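The Return of the Second-Hand Dinner Set

When the Pendari Community Reuse Centre opened its new household hall on 6th March, the longest queue formed at the crockery shelves. Visitors passed the furniture and the sporting goods with little more than a glance and went directly to the plates.

The centre's management had anticipated some interest. Donations of tableware have risen steadily as older residents move to smaller homes, and the supply of complete and partial dinner sets in the district now exceeds that of any other household category. What has changed is the demand. Buyers who once regarded patterned china as something to be inherited and stored are taking it home for everyday use.

Annick Picard, who manages the household hall, attributes the change in part to the cost of setting up a home. "A young couple can furnish a kitchen cupboard here for less than the price of a restaurant meal," she said. "They come in for something plain and they leave with roses and gold rims. We no longer try to predict what will sell."

A history in the cupboard

The dinner set occupied a particular place in Australian domestic life for much of the last century. It was a customary wedding gift, often purchased piece by piece by relatives over several years, and in many households it was reserved for Christmas lunch and visits from the clergy. The everyday plates, kept in a lower cupboard, were replaced as they broke. The good set survived largely because it was seldom touched.

Yesenia Bermúdez, a social historian whose study of household goods in the Wedgate district was published in November, has examined wills, shop ledgers and family letters in which crockery is mentioned. She found that disputes over china were recorded more often than disputes over jewellery.

"People could be quite relaxed about a brooch," Dr Bermúdez said. "The dinner set was different — it had been on the table when everyone was together, and each of the children remembered it as theirs."

Her research also traces the decline of formal sets from the 1980s onward, as dishwashers, microwave ovens and open-plan kitchens altered the way meals were prepared and served. Metallic trims were unsuited to the microwave. Heavy tureens and gravy boats had no obvious place in a smaller kitchen. Many sets were divided among children, and the divided sets were later donated in fragments.

The appeal of decoration

Fruit and flowers remain the most sought-after subjects at Pendari, particularly where the colour is strong. Blue and white wares sell reliably, but warm reds and oranges have overtaken them among younger buyers, who tend to mix patterns freely. A plate with berries on its rim may be set beside a bowl with a single bloom inside, and few hosts now apologise for the mismatch.
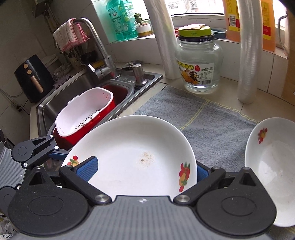
Caring for older pieces

The centre provides written guidance with each purchase. Hand washing in warm water with a mild detergent is recommended for all decorated china, and abrasive pads should be avoided on any painted or printed surface. Tea stains will generally lift after a soak in bicarbonate of soda. Chlorine bleach should not be used, as it can penetrate fine cracks and damage the glaze from beneath.

Buyers are also advised to consider the age of a piece before serving food on it. Some older glazes and overglaze decorations contain lead or cadmium, and a worn or powdery surface is reason enough to keep a plate for display. Acidic foods such as tomatoes and citrus should not be stored in ware of uncertain origin.

Beyond Pendari

Neighbouring centres have taken note. Brurisbridge will set aside two bays for tableware later in the year, and the Robles depot has begun a matching register through which owners of incomplete sets may list the pieces they require. Five households have so far completed a set by this means. One of them had been short of eight side plates since a house move.

Ms Picard has entered a request of her own, for the lid of her grandmother's sugar bowl. The register is open to residents of all participating districts, and listings may be lodged in person during ordinary trading hours.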